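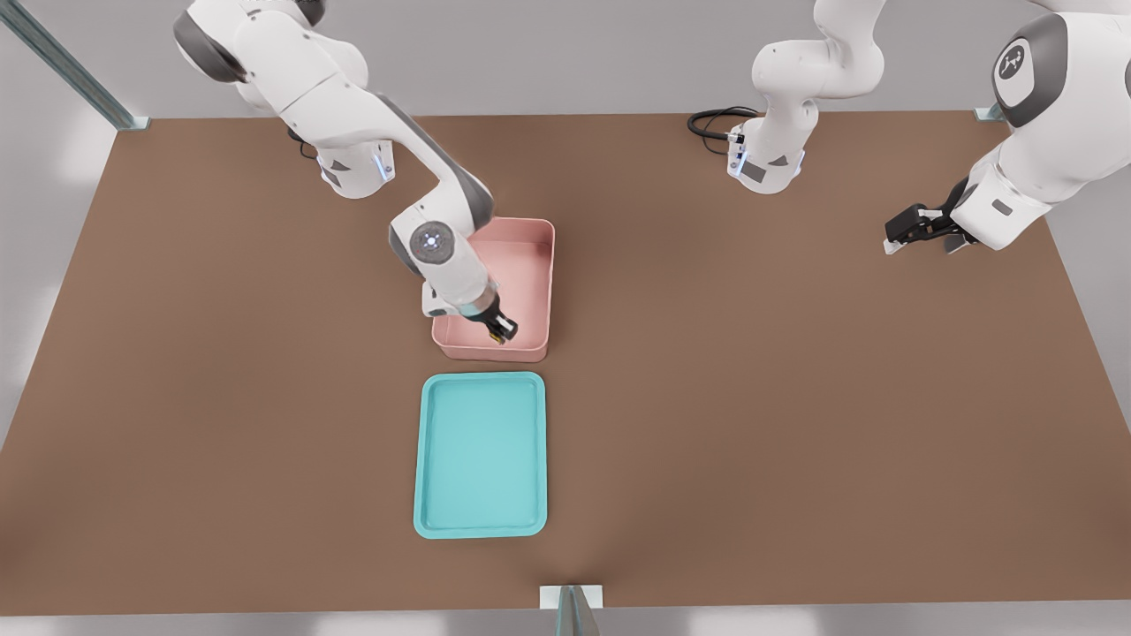 I spent most of January on one question: does a policy trained only in simulation get better if I move the start pose of the arms between episodes? My first runs used the same start every time, and the policy more or less memorized it.

So I trained two versions. Both got 100 demos of the same bin-to-tray task. In the second set, each arm's start pose was shifted at random by up to 5 cm. Everything else stayed the same, including the seed.

The shifted version won clearly on new start poses. On the original pose it did slightly worse, and I didn't expect that. Valdir Barros thinks the network is too small to cover the extra spread, so I'm rerunning both with a bigger one. The jobs are queued on Skirkine now and take a night each.

I'll post the plots when they finish, along with the config files.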